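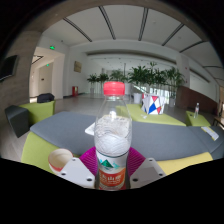

4. Collection During the Naltthorpe Open Day

4.1 Setting and Participants

The second round of data collection took place during the open day held at the Naltthorpe site in December. The first round, described in Section 3, had been carried out entirely by members of the project team. It produced clean recordings, but the operators knew the tool well and tended to approach each object in the same way. The open day offered a chance to record people who had never held the device before, in a room that had not been arranged for research.

The session ran on the Friday afternoon in a shared lounge area on the main visitor route. Furniture was left as the building staff normally keep it. A total of 48 visitors took part. Each received a short spoken introduction from Itsuki Noguchi, signed a consent form and was given the Verkanum hand-held gripper to try without recording for as long as they wished. Visitors who preferred only to watch were welcome to do so and are not included in the count.

4.2 Task and Procedure

Participants were asked to pick up an everyday object, hold it upright and set it down on another surface of their choice. No grasp point was suggested. Most chose bottles, and the remainder of this section deals mainly with that group of objects.

Figure 4, taken from the camera on the gripper, shows a clear bottle with a pinkish-red screw cap held upright between the ribbed fingers, which press against the sides of the labeled part of the body. The view also takes in much of the lounge, including lime-green seating, a row of potted plants and, on a seat farther back, a second clear bottle that appears much smaller. Views of this kind are useful for our purposes. The held object stays large and near the center, while the background contains similar objects at other distances that the model must learn to leave alone.

Transparent objects deserve separate mention. In Figure 4 the upper part of the bottle carries reflections and distorted shapes of the room behind it, and only the cap and label give strong, stable color. During the first round, our depth estimates were poor for such surfaces, and we had expected visitors to avoid them. They did not. Bottles were picked more often than any other item on offer, and several visitors returned to the same one after trying something else.

Each attempt was started and stopped by the participant using the trigger on the handle. A team member stood nearby to answer questions but was instructed not to correct a grasp unless the participant asked. Where a participant did ask, the attempt was marked as assisted and kept in a separate file.

4.3 Recordings and Screening

The afternoon yielded 1,224 attempts. Screening was carried out by two readers working independently in the Imai labeling tool, and disagreements were settled by Kumiko Kubo. An attempt was kept if the object was in view at the start, if the fingers closed on it, and if it was released on a surface before the recording ended. Attempts in which the object slipped were not removed. They were labeled as failures and used in the recovery experiments reported in Section 6.

From the attempts that passed screening, 200 were set aside for testing before any training began. The split was made by participant, so that no visitor's recordings appear in both parts. Training on the open-day material used the same settings as the first round, with 500 warm-up steps and no change to the image size.

4.4 Observations From the Session

Three points from the afternoon affected later work. Visitors tilted the tool far more than the project team had done, and approaches from above were common even when a side approach would have been easier. Participants also paused before closing the fingers — sometimes long enough for our automatic trimming step to treat the pause as the end of the attempt. The trimming rule was rewritten for this reason, and the first-round recordings were processed again under the new rule. Finally, people walking through the lounge entered the camera view in a number of recordings. Faces were blurred before the material left the site.

Comments were collected on a one-page form supplied by Tiner, the firm that hosted the visitor program. The weight of the gripper drew the most remarks, followed by requests for a softer trigger. Both points have been passed to the design group, and a lighter handle is now being tested. The results in Section 5 were obtained with the original handle throughout.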